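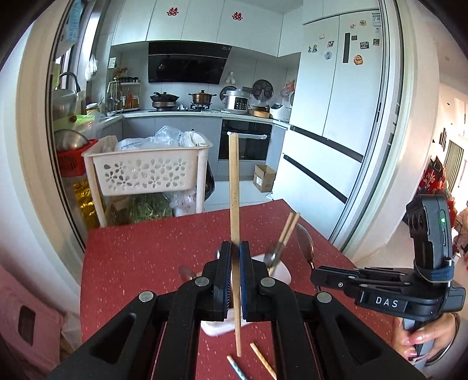

Drondent Carb Cleaning Kit for Small Two-Strokes: Review

Oct 24, 2022

14 shares | 6 comments

I bought the Drondent kit in September to do the carburetor on an old Leden step-through moped that had been sitting in a shed. The engine had spark and compression but would only run for a few seconds on starting fluid. That usually means a plugged pilot jet, and my old set of wires had gone missing in a move.

What you get

The kit comes in a zip pouch with 20 cleaning wires on a ring, four small brushes, four brass picks, a float height gauge and a short screwdriver with two bits. There is a folded instruction sheet. It covers four-stroke carbs mostly and I only read it once.

The wires

These are the reason to buy the kit. The thinnest one went through the pilot jet on the Leden with no force at all, after an overnight soak in cleaner. The sizes are stamped on the tags and the stamping is deep enough to read with dirty hands. I own a cheaper Andis set where the sizes were printed on, and the print was gone after two carbs.

They do bend. I kinked one in the air passage behind the idle screw and had to straighten it with pliers. It still works but it catches now. I would like to see two of the smallest size in the pouch.

The brushes and picks

The brushes are fine for the float bowl and the outside of the body. They shed a few bristles on first use, so rinse everything afterward and blow it out with air. The brass picks are soft, which is what you want near a needle seat. One of them lost its point when I used it on dried varnish in the bottom of the bowl. A wooden skewer does that job better anyway.

The float gauge

Not great. It is thin stamped metal and the slider does not hold its position. You set it, lift it away from the carb to read it, and it has moved. I went back to my calipers after two tries. If you are buying the kit for the gauge, buy a separate gauge.

The screwdriver

Better than I expected. The flat bit fit the main jet properly, so I did not chew up the slot. It is too short to reach the idle mixture screw with the carb mounted on the Leden, but it would likely be fine on bikes with more room around the air box.

Compared with the Nomura kit

A neighbor lent me his Nomura kit for the second carb I did. The Nomura gauge is much better and the case is a proper hard one. The wires are about the same quality, but there are fewer of them and the smallest is too big for a moped pilot jet. The Nomura costs more too. I paid $42 for the Drondent.

Result

The Leden starts on the second or third kick and idles without the choke once warm. I have put a couple of tanks through it with no further trouble. New gaskets and a fuel filter helped with that, and neither comes in the kit.

I would buy the Drondent again for the wires and the screwdriver. Four out of five.

Related posts
Choosing a fuel line that will not go hard
Rebuilding a moped rear hub
Andis tire levers, one season later
Cleaning rust out of a small gas tank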